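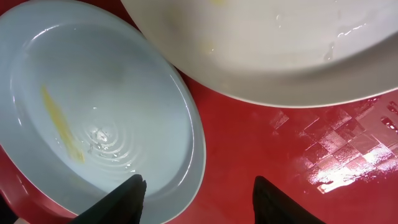 *Oval dish with a yellow streak and a little water in it, big white bowl next to it.*

## Handwashing dishes, handout 2

Hi all, these are my notes from the Akolgo housekeeping course, typed up because my whiteboard writing is terrible (sorry!). Bring them along on 8th July, we'll be in room 319 again.

Last time we did glasses. Now it's plates and serving dishes, and mostly I want to talk about yellow stuff. Egg yolk, mustard, custard, cheese sauce, they all look alike on a white dish and they don't all behave alike. Egg is the one I fuss over. Very hot water cooks it onto the glaze and then you're scrubbing forever, so start cool or lukewarm, let it loosen, and go hot afterwards with the soap.

A splash of water in the dish will thin out the edges of a smear, and people see that and think they're nearly done. Nope! Give it 9 minutes, go dry something else, come back.

### Setting up

I like two trays, side by side. One is for the sponge and one is for the dirty plates, and I'm a bit of a bore about different colors because then you never have to ask which is which. Green and red is how I do it. At home I use whatever baking sheets are clean (my kids think this is hilarious).

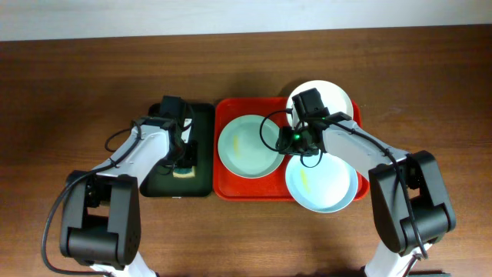
Don't stack greasy plates if you can spread them out. Stacking puts sauce on the bottoms too, and you've just doubled your work. If they hang over the tray a little, fine, just keep them away from the table edge.

### Sponge

- Soft side first, always.
- Scouring side only for stuck bits, and never on gold trim or painted patterns.
- Rinse and squeeze it after every 12 plates, sooner if it's gone yellow.
- Do the rim and the back! Run a fingertip over them afterwards, you'll feel grease you can't see.

Sólveig Egilsson asked me about deep bowls. I go around the inside wall first, then the bottom, then tip it out and leave it upside down on the rack.

For next time, wash one oval dish and one round plate at home and write down which took longer. Mine is always the oval, I miss the ends.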